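Display produce: stock and handling notes

The Lellham prop store now holds 215 pieces of artificial fruit and vegetables, following the June delivery from Kunduvov. Elsa Wikström has entered them by type and colour. Pears are listed as yellow-green, whatever the supplier's sheet says.

Baskets go out with mixed fruit unless the booking form asks for one kind.
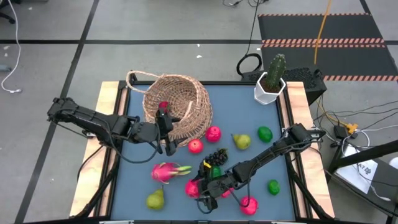
Wicker basket and table with apples, pears, grapes and dragon fruit.

Loan period is 10 days. Pieces should come back in the basket they left in, with grapes on top so the bunches are not crushed. Wipe with a damp cloth only; solvent lifts the paint. 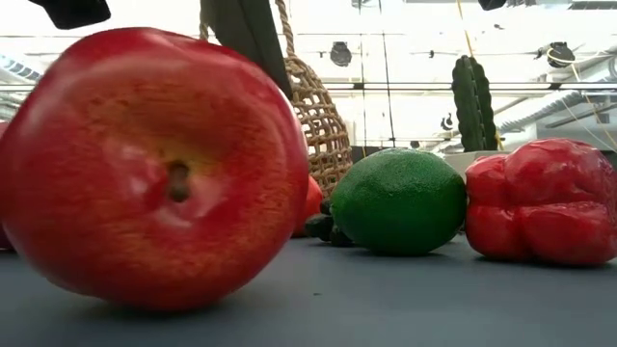
Labelling has been changed for the Keane window display. Stickers had been placed on the most visible side of each piece and left marks on the finish. Labels now go in a recess where the shape allows, such as the hollow around the stem pit of the large red apple. The red bell pepper can take one in a deep crease. Smooth pieces get a tie-on tag.

Bookings to Aisling Brennan, Closesora desk, extension 105.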